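Home | Topics | Sports and Games | Science | Teachers | Contact
Search this site Enter a word Go

Why Is a Tennis Ball Fuzzy?

The Kusuma Learning Library explains everyday objects to young readers. This page is about the tennis ball, which has a hollow rubber center and a soft outer cloth called felt.
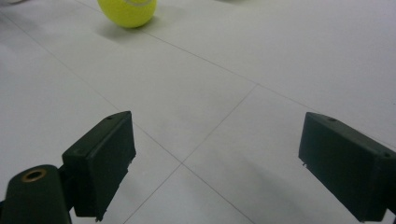 What does the fuzz do?

The fuzz slows the ball down. Air catches on the tiny fibers and pulls against the ball as it flies. This pull is called drag, and it gives players a little more time to reach the ball.

Felt also helps players make the ball spin. The strings of the racket grip the cloth for a moment and turn the ball as they push it away. A ball with topspin dips toward the ground sooner than a ball with no spin.

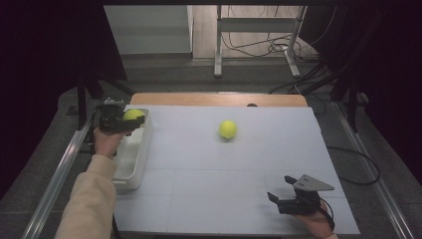
Rubber is stretchy. When a ball hits the ground, it is squashed for a very short time and then springs back into shape. Some of its energy turns into sound and heat, so each bounce is lower than the one before.

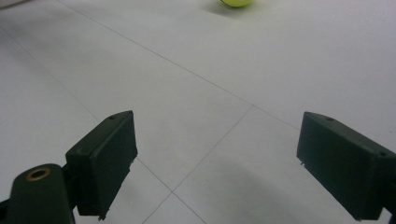 Why Are the Balls Yellow?

For many years, most tennis balls were white or black. Yellow balls were added to the rules in 1972. They were easier for people watching on color television to follow.

Try a Bounce Test

Ask an adult to help you. Hold a ball at shoulder height above a hard floor, let it go, and mark how high it bounces. Then try the same test on grass or carpet. Pupils at Clukham School tried this in March and wrote down 180 bounces in one afternoon. Carpet gave the lowest bounces.
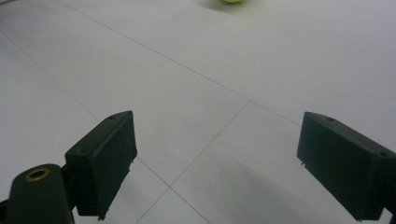 A smooth, tiled floor.

Words to Know

Drag: the pull of air on a moving object.
Felt: a soft cloth made of fibers pressed or woven together.
Topspin: forward spin on a ball.

Written by Robel Tilahun. Checked by Irfan Yusof. Page updated September 19, 2025.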